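I finally got to the play kitchen shelf, and I have opinions! It started with me hunting for one missing lid and ended with everything in piles on the floor (you know how it goes). My rule this year is that whatever comes out has to fit on the little wood table. If it won't fit, it goes back in the closet until August, when we swap everything over.

So I cut it down to something to drink from, something to eat out of, a carrot, a bottle and a couple of plain blocks that can be whatever you need them to be. Toast, soap, a phone, I'm not picky.
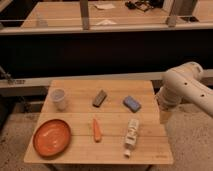
Marama Ngata wrote back that I should lose the blocks too, and that at her place the kids made soup for a whole morning with one dish and one spoon. Fair point, Marama, but I'm keeping mine for now! I like a block. The carrot stays no matter what, because it gets served at every single meal and I've eaten it more times than I can count.

What I did change is where things go. Cup at the back, orange dish up front near the corner, carrot in the middle where little hands can reach it.

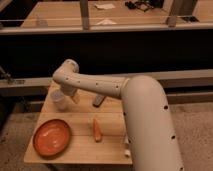
Ceneck Toy Library | Play Corner Team

If you've got spare play food sitting in a drawer, bring it by and drop it in the bin next to the returns cart. Nothing with batteries please, and check for cracks first. Delia Lazăr is sorting puzzles next and would love company (she has snacks, real ones).

2 comments | 3 shares

More from this newsletter
Puzzles with one piece gone
What's back on the shelf, January 2026
Dress-up box wish list

Questions? Reply to this email or stop by the front desk
© Ceneck Toy Library
Back to top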